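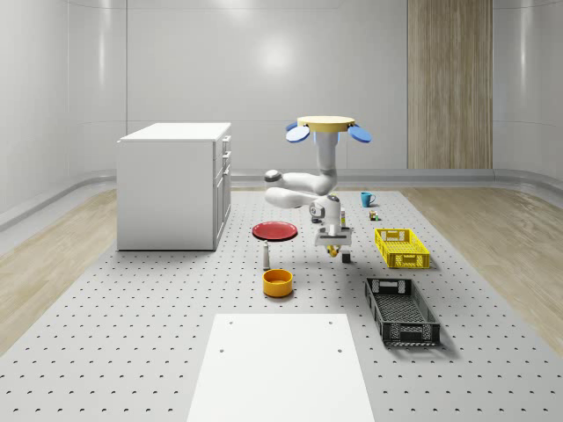
The simulated workspace, with the arm hanging from its mount above the perforated platform.

If you've ever tried to compare two robot arms on paper, you'll know how quickly it turns into an argument. One lab says its arm picks things up nine times out of ten, another says eight, and then you find out they weren't using the same objects, or the same table, or even the same idea of what "picked up" means. So I was rather pleased when the Zurnik group told me in May that its good practice guide for simulated handling tests is finally out (I've been nagging them about it since the first draft!).

It runs to 69 pages, which sounds like a lot, but 19 of those are blank forms and you can skip most of the rest if you only want the rules. I read it on the train and again at home with a biscuit.

The bit I like best is the section on reporting. Every set of results has to come with the full list of objects and where each one started, and you can't quietly drop the runs that went badly. The minimum is 600 runs for each task, and the group would like to see 3000 if your computers can stand it. A dropped object counts as a failure, even if the arm gets hold of it again later – there was a fair bit of shouting over that one, I'm told. 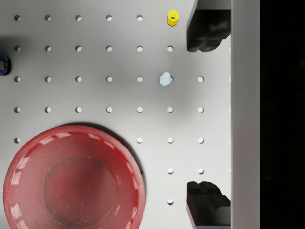 A small pale blue object between the gripper fingers, seen from directly overhead.

Slavica Kneževič wrote most of the chapter on camera views. She wants people to publish what each camera sees as well as the final score, and to say which views the control software was allowed to use. "I've read too many reports where I couldn't tell what the arm had to go on," she told me. Fair enough, I've written a couple of those myself.

Bridimon and Vosik have both signed up already. Bjartur Bach at Vosik did grumble to me about the extra storage, though he's happy that the rules on clutter are clear now: you keep the bystander objects in, and you log any that get knocked.

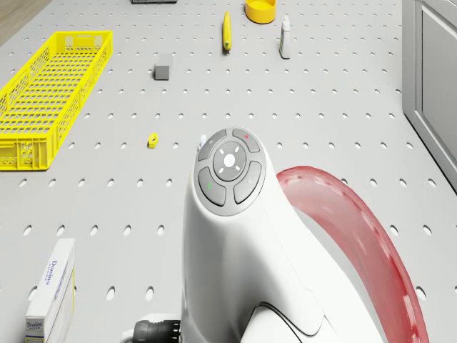
Looking across the pegboard past the arm's white housing, with a yellow basket to the left.

The guide is free to download from the Zurnik site, and comments are open until the end of the summer. I've already sent mine in, mostly about the forms, which ask for the software version in three different places.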